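From: Craig Swanson
To: equipment-planning list
Date: November 16, 2020
Subject: Re: Rilleo quote, second round

Catherine Cowie wrote:
> Cakbridge came back with a price for six pairs of the
> hand-held grippers plus the Rilleo software seat. If we
> sign before the end of the quarter they throw in spare
> marker cubes. I'd like to put it in the budget as is.

I'd hold off. Six pairs assumes six people collecting at once, and we don't have the floor for it. Look at what one person with one pair takes up, before you add desks, chairs and whoever is waiting for a turn.
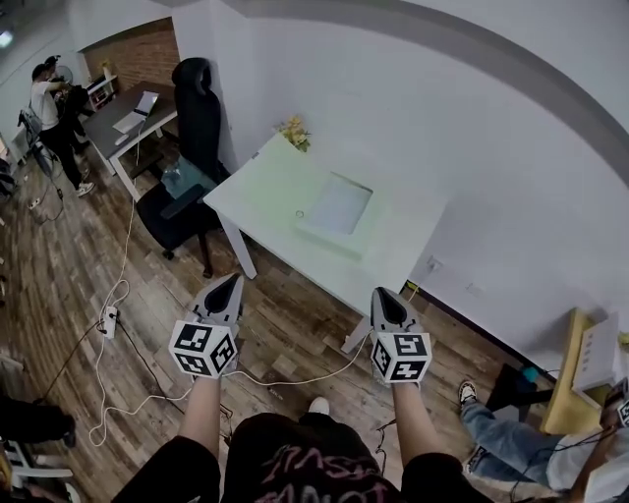

Catherine's answer, when I raised this by phone, was that space is a scheduling problem and that buying two pairs now means paying the setup fee twice. She also thinks the Arroyo room will be free by spring. I've heard that about the Arroyo room before.

My other trouble is with the throughput number. The quote promises 200 usable demonstrations per operator per shift. In September we kept 123 on our best shift, and that was with an operator who already knew the task. Plug that into the Flinance sheet and the payback date moves well past the lease. Nobody at Cakbridge has told me what they count as "usable."

The quote also leaves out cables, power strips, storage, and the hours somebody spends checking recordings. I have about 50 hours a month down for checking and I suspect that's low.

So: two pairs, no software seat until we've seen a trial, and a written price for adding more later. If they won't write that down, I'd like to know why before we sign anything.

Craig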